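Perguntas frequentes: Curso Bíblico por Correspondência Mamen

Quem pode inscrever-se no curso?
O curso destina-se a qualquer pessoa com mais de 16 anos, independentemente da confissão religiosa. A inscrição é gratuita e faz-se por carta ou na secretaria.

Quantas lições compõem o programa?
O programa compreende 7 lições, dedicadas ao Livro dos Salmos. Cada lição inclui um texto de estudo e um questionário, a devolver antes do envio da lição seguinte.
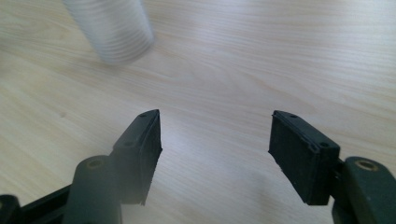
Que tradução da Bíblia devo utilizar?
É aceite qualquer tradução integral em língua portuguesa. O aluno deve indicar no questionário a edição consultada, dado que a numeração dos Salmos varia entre edições.

Quem corrige os questionários?
A correção está a cargo de Noreen Zaidi e Irfan Siddiqui. As dúvidas de natureza doutrinal são encaminhadas para Kamran Pirzada.

Existem encontros presenciais?
Sim. O encontro anual de alunos realiza-se em abril, na Sala Stisard, com início às 15h00. A participação é facultativa. 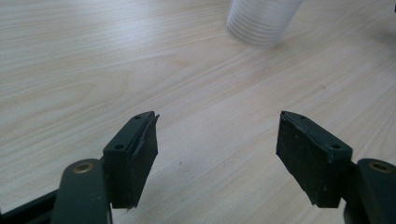

Copos de plástico transparente empilhados sobre a mesa.

É emitido certificado?
O certificado é enviado por correio após a aprovação em, pelo menos, 5 lições. Os pedidos de segunda via devem ser dirigidos ao Apartado 327.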